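Search this site
Enter keyword
Go

We use cookies to remember your settings and count visits. Accept / Manage

How to Set Up a Packing Table for Small Bagged Goods

By Ingrid Ambrose
Saturday, September 16, 2023

Most small shops start packing orders on whatever flat surface is free. That works until the orders pick up, and then the tape gun goes missing, two customers get each other's items, and somebody spends an afternoon on the phone. A table set up for the job fixes most of this. It takes a morning to do, and you probably own most of what you need.

These steps are for soft goods that arrive already sealed in clear plastic bags, such as shirts, tote bags, aprons or table linens. Glass and ceramics need more padding and more room, and they are not covered.

What you need

A sturdy table, at least 60 inches long
Mailers or boxes in two or three sizes
A label printer, or a regular printer and clear label pouches
Tape gun and spare rolls
A scale that reads in ounces
A shallow tray for paperwork
A trash can and a separate bin for plastic film
Power that reaches the table without crossing the floor

Step 1. Pick the table and the height

Standing is easier than sitting for this kind of work. The tabletop should come to a little below your elbow when your arm is bent. If you have to hunch over it, put the legs on risers. Two people of different heights can share a table set for the taller one if the shorter one has a solid platform to stand on.

A smooth top matters more than a fancy one. Plastic bags slide well on sealed wood and catch on rough boards. If the wood is unfinished, sand it and give it two coats of clear finish, then let it cure for as long as the can says. Check the front edge for splinters and staples. A small snag will open a bag without your noticing.

Step 2. Bring the power in from above

Cords on the floor get tripped over and rolled on by carts. If the ceiling allows it, hang a retractable reel over or just behind the table and pull down the cord when you need it. Have an electrician do this if there is no outlet up there already, and fasten the reel to the structure, never to a ceiling tile or a pipe. Set the stop so the plug hangs within reach but above head height for anyone walking past.

Our reels came from Nilturent, and any brand with a locking stop will do the job. Check the amp rating on the label against what you plan to plug in. A label printer draws very little. A heat sealer draws a good deal more and should have its own circuit.

Step 3. Divide the table into zones

Decide which way the work will move. Left to right suits most right-handed people. Goods waiting to be packed go on the left, the packing itself happens in the middle, and finished parcels leave from the right. Mark the zones with masking tape for the first week. Once everybody has the habit, pull up the tape before it leaves glue behind.

Keep the middle zone clear. It is the part of the table that fills up first, usually with coffee cups and the scissors. Hang the scissors on a hook under the edge.

Step 4. Stack the incoming bags

Bring over one order or one color at a time. Lay the bags flat with the labels up so you can check them without picking up each one. Press the air out with your palm before adding the next bag, or the stack will start to slide.

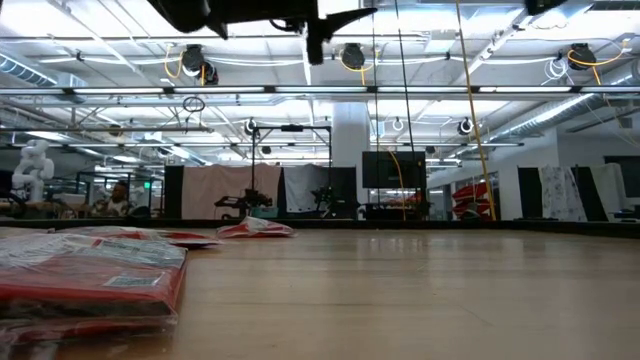 Red goods in clear bags on the long wooden table, with the cord reels overhead.

Keep stacks low, and set them back a hand's width from the front edge if people walk by with carts. A single bag that doesn't belong to the stack should sit well apart from it. It may be a return, a bag with a torn seal or the wrong size, and if it touches the stack it will end up in someone's order.

Step 5. Check against the slip

Read the order slip first, then the label on the bag. Going in that order keeps you from seeing what you expect to see. Match the item number, then the size, then the color. Put a pencil tick next to each line.

Our item numbers are four digits. When Barrett Van Dusen joined us, he packed 2711 for 2771 twice in one week, both of them red and both folded the same way. We now print the last two digits in larger type, and I recommend doing this if your numbers are close together.

If the barcode is wrinkled, flatten the plastic with two fingers and scan again. Don't peel off a label and move it to another bag. Print a new one.

Step 6. Pack and seal

Choose the smallest mailer the goods fit into without being forced. Slide the bag in with its folded edge first. Put the slip on top, face up, so the customer sees it on opening. Press along the whole seal, including the corners, and run a strip of tape over it if the parcel weighs over two pounds.

Weigh the sealed parcel, print the shipping label and stick it on the flattest side. Smooth it from the middle out. Keep it off the seam.

Step 7. Clear down

At the end of the shift, move any goods left on the table back to the shelf, even if you plan to pack them first thing in the morning. Wipe the top with a damp cloth and dry it. Let the cords retract slowly with a hand on them. Empty the plastic film bin before it overflows, and refill the mailers so the morning starts with a full rack.

Supplies to keep on hand

For a shop shipping 240 parcels a week, we keep 44 rolls of tape and two weeks of mailers in each size. Film and labels depend on your printer. Write the reorder point on the shelf with a marker.

Common problems

Bags slide off the stack. There is still air in them, or the stack is too high. Split it in two.

Glare makes the labels hard to read. Glossy plastic throws back overhead light. Turn the bag a quarter turn, or put the table between two rows of lights instead of directly under one.

The bag splits at the fold. Rebag it. Tape over a split looks bad and catches on the mailer.

The table wobbles when you use the tape gun. Tighten the leg bolts first. If it still moves, add a brace across the back legs.

Sign up for our newsletter and get new how-to pages by email. Enter your email address. Subscribe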